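Home > Food & Kitchen > Fruit and Produce

How long will oranges keep on a plate at room temperature?

Tamsin Alcantara
I bought a 7 pound bag of small oranges at the end of February and put them out on the long table in our shared room so people can help themselves. The ones at the bottom of the bag got soft spots within a week. The room gets a lot of daylight through tall glass doors and it warms up in the afternoon. Should I keep them all in the fridge, or is it fine to leave a few out? I don't want to throw away half a bag again.

Marinho721
fridge. mine last a month in the drawer

Tarek Daher
A few out is fine. Take the bag apart the day you buy it and check each one. Anything soft or split gets eaten or juiced that day, because one moldy orange will spread it to whatever it touches. Put most of the rest in the crisper drawer, loose or in a mesh bag. A closed plastic bag traps moisture and the skins go bad sooner.

On the table, only put out what will get eaten in three or four days. I use a flat plate and keep it to a single layer. In a deep bowl you never see the bottom ones until they have gone. Keep the plate out of direct sun and away from bananas.

Don't wash them before storing. Rinse when you are ready to eat, and dry the plate before refilling it.

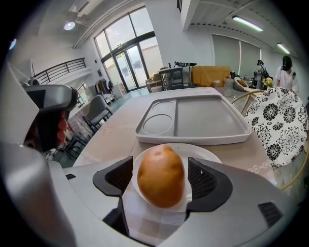

Orange on a white plate, on a long table

If the skin dries out a little and feels leathery, the inside is usually still good. A sour or fermented smell means throw it out.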